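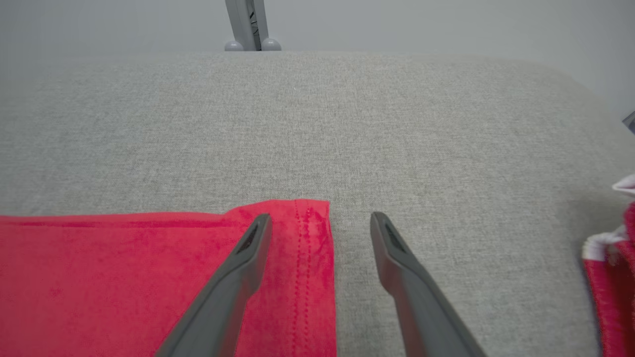
Who was the saint of Evley?
A hermit called Rustad, by most accounts, who lived above the village in a hut of turf and stone and died there some time in the seventh century.

By most accounts. There are three, and they disagree on nearly everything else.

The oldest is a single page copied into the back of a psalter. Rustad came over the water as a young man, it says, quarrelled with the abbot at Limolby, and walked inland until he found a spring. Thirteen days' walking. You can do it in a morning now, there is a bus as well, so either he got lost or the copyist liked the number. No miracles on that page. He keeps bees. He refuses a gift of land twice and takes it the third time.

The second life is much longer and much worse. Written for pilgrims, probably by someone at Limolby who wanted the quarrel forgotten. Here the abbot weeps at the gate. Wolves lie down. A blind ferryman gets his sight back and promptly gives up the ferry, which can't have pleased the people waiting on the other bank.

Elif Naz Çetinkaya has spent most of her working life on the third, a set of readings for the feast day. I caught her between trains in July. Coffee, one bag, half an hour.

"Everyone wants the wolves," she said. "I want to know why they moved the feast."

They did move it. The early calendars put Rustad in spring. Later ones have him at Michaelmas, 29/09/2025 this year if you are planning to go, sharing the day with the archangel and coming off second best. Çetinkaya thinks it was about rents. Michaelmas was when tenants paid up, so the whole district was in the village anyway with money in hand, and a shrine needs a roof. She has a charter that points that way, dated 1,226, or rather 1226, the printer of the standard edition put a comma in it and every book since has copied him.

And then the bones. Roughly 600 years they lay under the north wall, then the shrine was broken up and the story goes quiet. A family at Suveo farm claimed to have the skull. They showed it for a fee. Later it was looked at properly and found to be a woman's, quite young, and it was buried in the churchyard with a short service. No name on the stone.

Evley today is a small place with a large church. The spring is still running, down a path behind the school, slippery, wear boots. Someone leaves jam jars of flowers there. The parish nurse, Lilibeth Dumlao, grew up on the other side of the world with a quite different set of saints and now leads the walk to the spring on the eve of the feast. About 100 people last year. She reads the psalter page aloud, all of it, in a plain translation. It takes four minutes.

"They ask me for the ferryman," she told me. "I say come back tomorow, the vicar does the ferryman."

Does she beleive in the hermit? She took a while over that. She said she believes in the bees. Also that a man who turns down land two times and then says yes sounds to her like somebody's uncle.

The walk sets off from the lychgate at dusk. Bring a torch. Soup afterwards in the hall, and the bell ropes are being replaced, so no ringing this time.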